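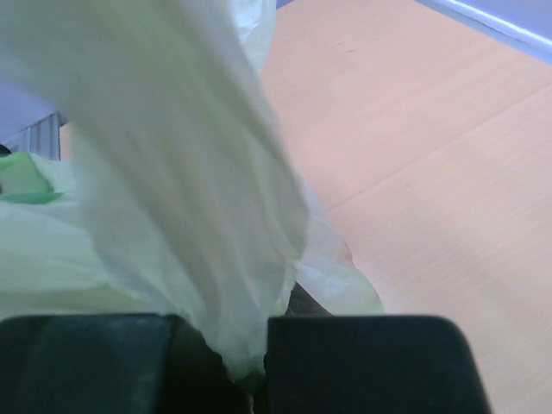
支持中心 > Lonosix 双指夹爪工作站 > 用户手册 > 第七章 参观日与现场演示

分享 16 评论 3

概述 安装 演示 维护 下载

第七章 参观日与现场演示:塑料袋抓取

本章写给在参观日、开放日或者客户来访时操作 Lonosix 工作站的人员。读本章以前,请先完成第三章(固定与接线)和第四章(夹爪校准)。如果您的工作站是由 Nesham 的工程师安装的,第三章可以跳过,但是第四章不可以跳过。

塑料袋抓取是我们推荐的演示项目。塑料袋很轻,很软,每一次放在桌上的形状都不同,所以参观者可以看见夹爪怎样面对一个没有固定形状的东西。演示硬的盒子比较容易成功,可是观众一般很快就走开了。

7.1 演示以前需要准备的东西

请在参观日的前一天下午把下面的东西准备好。

· 工作站一套,包括手臂、双指夹爪和手腕上的小相机。
· 操作台。台面应当平整,颜色与塑料袋有区别。
· 半透明的薄塑料袋,同一种规格,一共 37 个。一个上午的演示通常用不完,剩下的可以留到下午。
· 放用过的袋子的容器,容器口要比夹爪张开的宽度大。
· 控制用的电脑,已经安装 Dvorak 演示程序。
· 地面用的胶带,用来标出参观者站立的位置。
· 一块不掉毛的干布。

注意:请不要使用印有大面积图案的袋子。图案会影响相机寻找袋口的结果,特别是深色的图案。

注意:也请不要用装过食物的袋子。油会留在手指的表面,后面几次抓取都会变滑。

7.2 布置场地

1. 把操作台放在离墙有一点距离的地方,让操作人员可以从后面走过去。台脚下面如果不平,用垫片调整。

2. 检查台面上的接缝。如果台面由两块板组成,接缝两边的高度应该一样。用手指慢慢地摸过去,感觉到台阶时需要重新调整。薄的袋子容易挂在台阶上。

3. 从操作台的边缘向外量 600 毫米,用胶带在地上贴一条线。这条线是参观者的站立线。手臂完全伸出时能到达的范围也要检查,如果手臂能够超过台面的边缘,必须先在程序里限制活动范围(见 4.6 节),再贴线。

4. 打开房间的灯,关上窗帘。柔和均匀的光最合适。直射的太阳光会让塑料发亮,相机看到的就是一块白色,没有皱纹,也没有边。

5. 把显示手腕相机画面的屏幕转向参观者。屏幕的高度请按照孩子也能看到的位置来放,如果您的参观日有学校来。

6. 把急停按钮放在操作人员右手容易碰到的地方。不要把它放在屏幕后面,也不要让资料纸盖住它。

小心:电缆不可以经过站立线。如果没有别的路线,要用压线板盖住,并且把压线板的两端贴牢。

7.3 启动工作站

1. 接通控制柜的电源,等到绿色指示灯不再闪烁。

2. 在电脑上打开 Dvorak 程序,选择“演示”,再选择“软物体”。

3. 程序会要求夹爪做一次完全打开和完全关闭。这时候手指之间不能有任何东西。请看着夹爪,不要看电脑。

4. 用干布擦两个手指的内侧。轻微的磨痕是正常的,不影响使用。如果表面有裂口,或者边缘翘起来,请更换指垫(见 9.2 节)。

5. 在“夹持力”一栏选择“低”。第一次演示请保持这个设置。

6. 让手臂回到起始位置,按“预热”。预热的时间是 600 秒,程序会显示剩余时间。在这段时间里可以请参观者进来,但是他们还不可以靠近台面。

注意:预热中途停止以后,计时会从头开始。这不是故障。

7.4 放置袋子

1. 从一叠袋子里取一个,用手打开,让里面进一点空气,再轻轻捏皱。

2. 把袋子放在台面中间,袋口的方向可以随便。完全铺平的袋子对夹爪来说最困难,请留到后面。

3. 手离开台面,退到自己的位置,然后看屏幕。画面里应该能看到整个袋子。若只看到一部分,请把手臂升高,或者把袋子移到中间。

4. 如果您希望演示“袋中有物”,请放进去一个小而轻的东西,比如一块橡皮或者一个瓶盖。不要放尖的东西,也不要放玻璃。

小心:在程序状态为“等待”的时候才可以把手伸到台面上。状态为“寻找”或者“移动”时,任何人的手都不可以进入,包括操作人员。

7.5 进行抓取

1. 确认所有参观者都在站立线的外面。大声说“开始”,然后按“运行”。

2. 手臂从上面慢慢靠近袋子。相机在寻找皱褶集中的地方,通常会选袋颈。寻找需要几秒钟,有时候手臂会停一下,又换一个方向。请提前告诉参观者这是正常的动作,不然他们会以为机器坏了。

3. 夹爪关闭,把收拢的塑料夹在两个手指中间。夹住以后,袋子的其余部分会向旁边鼓起或者垂下来,离相机很近的地方看起来会模糊。不需要调焦。

4. 程序会询问“是否提起”。在参观日里,我们建议选择手动确认,这样可以有时间讲解。讲完以后按“提起”。

5. 手臂把袋子送到容器上方,松开手指。袋子很轻,有时会因为静电留在一个手指上。请等手臂回到起始位置,状态变成“等待”,再用手取下来。

6. 在程序里选择“成功”或者“失败”,并按“保存”。请按照真实的情况选择。Nukel 的技术部门会用这些记录改进下一个版本,失败的记录对他们同样有用处。

注意:袋子从手指中间滑掉一次,不必马上改变设置。连续滑掉三次,请把夹持力改为“中”。“高”只用于厚的编织袋,薄的塑料会被撕开。

7.6 向参观者讲解

讲解的内容由您决定。下面的顺序是 Nesham 展示厅在九月的开放日用过的,供您参考。

先请参观者自己用两个手指拿起一个袋子,再问他们刚才看了哪里。多数人回答不出来,因为人做这件事不需要想。然后请他们看屏幕,告诉他们手腕相机离东西非常近,很多时候一大半的画面都被塑料挡住。程序必须在看不完整的情况下决定在哪里夹。

讲完这些再按“运行”。如果先运行再讲解,观众会只看手臂,不听您说话。

参观者经常会问的问题,以及我们的建议回答:

为什么不用吸盘?
薄的袋子会被吸进吸盘里,而且皱的表面漏气。工作站也支持吸盘,但是需要另外订购,见附录 B。

它会把袋子弄破吗?
会有这种可能。夹持力设置正确的时候很少发生。破了的袋子请不要再用。

它能认识所有的袋子吗?
不能。演示程序只为半透明和白色的薄袋子做过调整。黑色的垃圾袋在深色台面上经常失败。

可以让孩子按按钮吗?
可以让孩子按“提起”按钮,操作人员要站在旁边,手放在急停按钮上。“运行”按钮请由操作人员自己按。

您不知道答案的时候,请直接说不知道,并且记下问题和对方的联络方式。

7.7 两组参观者之间的工作

1. 按“暂停”,等状态变成“等待”。

2. 清空容器。没有破的袋子可以再用,抖开以后重新捏皱。

3. 擦手指内侧。

4. 看一看地上的胶带,被踩得翘起来的地方要补贴。

5. 检查手腕相机的镜头上有没有指印。孩子喜欢摸它。

6. 如果休息的时间比较长,请把手臂放到停放位置,并且锁住控制柜。人离开的时候,工作站不可以留在“运行”状态,哪怕只是去拿一杯水。

7.8 常见的情况和处理

手臂在袋子上方来回移动,不下降。
相机没有找到合适的位置。按“暂停”,重新捏皱袋子,或者换一个方向放。若是下午才出现,请检查窗帘,太阳的位置可能已经变了。

夹爪关闭,但是什么也没有夹到。
高度校准有偏差。在“工具”里运行“台面高度”,按照屏幕上的提示做。台面在参观日里被人推动过,也会这样。

夹起来了两层袋子,或者夹起来两个袋子。
袋子之间有静电粘住了。放到台面以前,请确认手里只有一个袋子。

袋子里的小东西掉出来。
夹的位置在袋底,袋口朝下。这时可以对参观者说明,程序目前不判断哪一边是袋口的上方。换一个位置再做一次。

屏幕上的画面很慢。
关闭电脑上其他的程序。展示厅的无线网络在人多的时候不稳定,请使用网线连接。

出现错误代码 E-16。
手指受到的阻力太大。按急停按钮,等手臂完全停住,再检查手指之间和手指根部有没有塑料卷进去。用手慢慢拉出来,不要用刀。取出以后旋开急停按钮,重新做 7.3 节的第三步到第六步。

小心:手臂还在动的时候,绝对不可以去拉卷进去的塑料。

7.9 演示结束以后

1. 让手臂回到停放位置,夹爪保持半开。完全关闭地放一个晚上,指垫会留下压痕。

2. 在程序里选择“导出记录”,把文件保存到您自己的文件夹。文件里有手腕相机的画面。如果画面拍到了参观者的脸,请按照您单位的规定处理,再决定是不是发送给 Nukel。

3. 关闭 Dvorak 程序,然后关闭控制柜的电源。次序不要反过来,反过来会丢掉最后一次的记录。

4. 用干布擦台面。不要喷清洁剂,液体会流进接缝里。

5. 把剩下的袋子装进有盖的盒子。放在暖气旁边的袋子会变脆,下一次不能用。

6. 撕掉地上的胶带。如果第二天还有参观,可以保留,但是早上要重新量一次距离。

7. 在工作站的日志上写下:演示的次数,换过的零件,出现过的错误代码,以及您的签名。

关于夹爪的日常保养,请看第九章。关于用吸盘做演示,请看附录 B。

上一节:第六章 程序设置 下一节:第八章 运输与存放

返回目录 打印本章 反馈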